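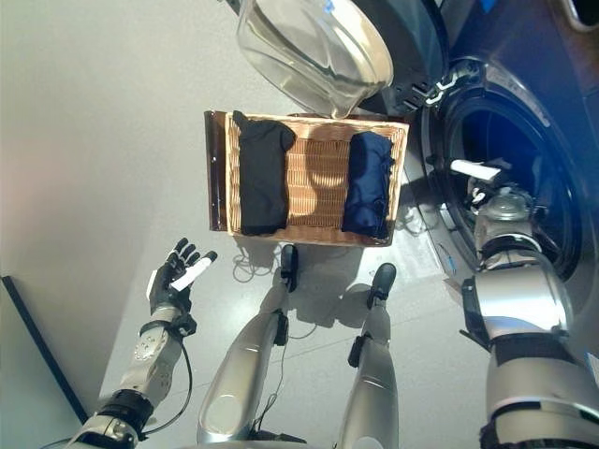
How many baskets does a small laundry room need? One, if it gets emptied the same day.

Laundry, the Short Version

By Citlali Valdovinos
May 9, 2018

Last updated: 4:19 p.m.

Rasha Farah does her wash before breakfast. Always has. Three kids, one machine, a room at the back of the apartment you can cross in two steps. Tile floor, easy to mop. No shelf over the machine, she took it down after the second time she hit her head.

Her system, if you can call it that: fold it the minute it's done, long and narrow, into the basket side by side. Not stacked. "Stacks fall over on the stairs," she says. "And then you're folding twice." Dark things together, black and navy, the knits never on a hanger.

I tried it for a week. Fewer creases in the T-shirts, about the same in everything else. My sweaters did look better, I'll give her that.

Wicker is back, by the way. Plastic tubs had a long run but the shops on Hindholm are full of woven stuff again, rectangles mostly, wich fit a corner better than the round ones. Walid Sfeir at Kurko sold 52 of them last May and has reordered twice. His cheapest is $32. Run your hand around the inside before you pay, he says, one loose strand will snag a knit and that's the end of the knit. A cotton liner is $7 more. Skip it if you only carry clean things.

Can you put damp clothes in wicker? Sfeir says no. Farah says she does it all the time. Her basket is 19 years old and was her aunt's, so.

Front loaders next. Wipe the rubber seal, the fold at the bottom especialy, that's where the lint and the hairpins go. Leave the door open after. Suha Issa, who repairs machines for Prekach, gets called out for smells more than for leaks, and most of the time she finds a door that's been kept shut for weeks. Also too much detergent. Half of what you're using, she says, then see.

And check the drum before you walk off. Socks stick to the top. Feel around up there, don't just look.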